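# Gripper questions I keep getting

*Last updated April 12, 2020*

I've been swapping grippers on and off my arm since March, and my inbox has turned into the same handful of questions over and over (keep them coming, I like it!). So I'm putting the answers in one spot.

**Which grippers are you comparing?**

The Plutel parallel gripper and the Haruna. I had a third one on the list, the Flondcombe, but it needs its own controller box and I don't have the patience or the shelf space right now.

**What's the test?**

Small bins, mostly. I like a little one with a flip lid because it's an annoying target: the opening is narrow, the lid stands up behind it, and if you come down crooked you hit something. I start every run with the lid open and the gripper parked above the rim, pointing down.

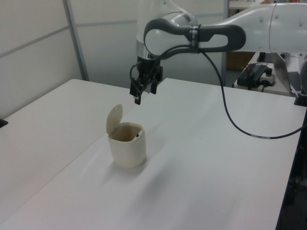 *Two-finger gripper above the lidded bin, lid open.*

**How many runs have you logged?**

3648 so far, and 2658 of those are on the parallel gripper, so please don't read too much into the side-by-side numbers yet. I need to even that out before I post a chart.

**Do you have to recalibrate after every swap?**

I do the tool center point every time, yes. It takes me 4 poses and a cup of coffee. I skipped it once, got a whole evening of runs that were off to one side, and had to throw them all out. Payload settings too! People forget those, and then they write to me about the arm drifting in hand-guiding mode.

**How do you run the cable?**

Outside the arm, with plenty of slack at the wrist. My first try was way too tight, and the last joint would stop short whenever I asked for a big turn. Now I leave a generous loop, move the arm through its worst poses by hand, and only then strap anything down.
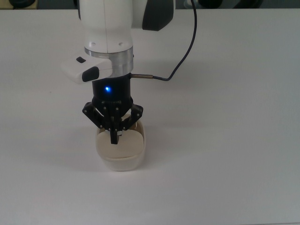

More slack does mean more to snag on, so I keep the speed low for the first 3 runs after any change and stay close to the stop button. Clullach, the shop where I get my cables, sells a longer one, and I'd buy that first if I were starting over.

**Fixed camera or wrist camera?**

For bins, I'd start with a fixed one. It's easier to calibrate and it stays put when you change grippers, so that's one less thing to redo. I may try a wrist mount later, but I want the gripper numbers settled first.

**Can I get your settings?**

Sure, just email me and tell me which arm and controller version you're on. I'm slow on replies when a long batch is running.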